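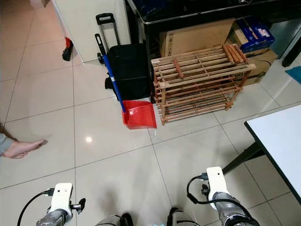

Flosov Adopts House Rules for Robots Working in Occupied Homes

August 14, 2022

Home | News | Standards | Events | Contact

Print this article | E-mail this article

Flosov has adopted a written set of rules for two-armed robots that work in homes while people are present. The rules take effect in October and cover every household trial run by the company and its partner, Wamar. They deal mostly with ordinary floor-level clutter, such as a long-handled dustpan leaning on a suitcase, or an empty shoe rack with cardboard boxes behind it. Objects that lean on other objects must be treated as unstable, and the arms may not reach over them at more than half speed.

A second section concerns people. If any part of a person is in view, including a foot or a hand, the operator must know where the rest of that person is before either arm moves. Bare feet are named in the text. The robot must keep 40 inches away from anyone sitting or lying on the floor, and the base may not turn until the operator has called out the move.

"Most of the trouble we logged was at ankle height," said Dorota Michalski, who led the drafting. "Operators were watching the tabletop and the grippers. The old checklist had one line on floors."

Michalski's group reviewed 1,040 hours of session logs before writing the first draft. The final version has 9 sections and fits on both sides of a single sheet. Cables on the arms must be checked for slack before each session, and loops that hang below the wrist have to be clipped back if they can catch on furniture. Glossy tile gets its own paragraph, as reflections from ceiling lights can confuse depth readings.

Operators will need to complete three supervised sessions under the new rules before working alone. Skanine, which supplies operators for some of the trials, said its staff will start training next month. Wamar has asked for a separate rule on pets, and a draft is being circulated.

Recent items
Wamar moves operator training to new site
Sang publishes stop-button placement guide
Skanine updates its session log form
Comment period opens on pet rule

Back to top | News archive | Search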